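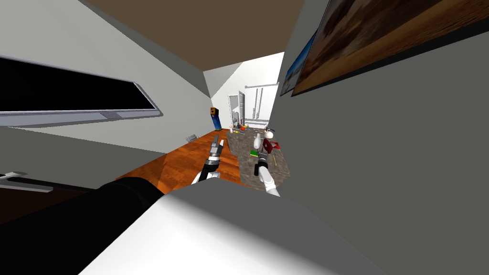 Every town should have a public living room, and I will happily argue this with anyone who has ten minutes and a chair.

Mulbridge got one last March, upstairs from the old shoe store, and I've been going most afternoons since. You walk up 16 steps, you sit down, and that's the whole program. You don't have to buy a muffin every hour to keep your seat. You don't sign up for anything, either (a bulletin board by the stairs lists a few clubs, and you can ignore it for years if you like).

I love libraries, and I know what people will say: we have one already. We do, and it's wonderful! But a library is for quiet, or for homework, or for finding a thing you came to find. I want a place where two people can talk too loudly about tomatoes. Coffee shops used to do some of this, but a latte at the good one in Selport is now 9 dollars with the oat milk, and that's a steep price for sitting near other humans.

The money question comes up every time, so let's have it. Our room costs the town 500 dollars a month in rent, plus heat. We spend more than that on the flower baskets along Karakaya Street, which I also like, and which I have never once been able to sit in when it's sleeting.

What surprised me most is who uses it. I expected retirees, and yes, we're there, holding down the good armchairs. But the kids from the middle school come in at 3:30 to wait for the late bus, and the night crew from the packing plant stops by before their shift, and there's a fierce game of dominoes that has been going, with breaks, all winter. I am 40 years older than my usual partner. She cheats, I'm fairly sure, and I wouldn't trade her.

Would it work in a bigger place? I think so, if you made a lot of small ones. Keep each one close enough to walk to in bad shoes. Put in decent lamps, a kettle and a bathroom that locks. Leave it open past supper, when an apartment can feel very small. Then leave people alone in it, together. If your town has an empty upstairs, go ask what the rent is.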